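Última revisión: 9 ago 2019

# Trasum: entrevistas de vida

Transcripciones de entrevistas a gente que montó algo propio: talleres, panaderías, una academia de canto. Casi todas se hicieron en Nelville, y eso ya debería poner en guardia a quien quiera sacar conclusiones sobre «los emprendedores».

## Contenido

- 600 entrevistas en texto plano, UTF-8
- 3.295 preguntas con su respuesta, separadas por turno
- `indice.csv`: oficio, año de llegada a la ciudad, idioma
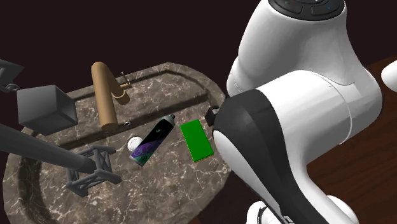
El año de llegada es el que dijo cada persona. En 23 entrevistas contradice lo que ella misma cuenta dos párrafos después. No lo hemos corregido.

## Advertencias

Los entrevistados revisaron su texto antes de publicarlo. Los fracasos salen poco y siempre acaban bien. Yo no me fiaría de ninguna cifra de ventas.

Las etiquetas de «superación» y «suerte» las puso una sola persona en julio. Marjan Zarei repasó 50 y discrepó en bastantes; la columna sigue ahí porque alguien la pidió. 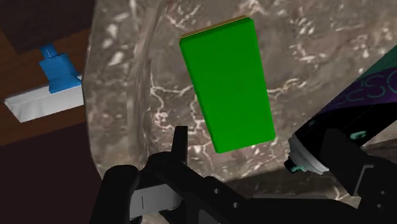
Las entrevistas de la carpeta `turkham/` se tradujeron al español sin conservar el original. Sirven para leer, mal para analizar estilo.

## Uso

Se permite citar con el nombre del proyecto. Para retirar una entrevista, abrid una incidencia con el número de archivo.

Pendiente: decidir qué hacemos con la carpeta `xia/`, que tiene audios sin transcribir.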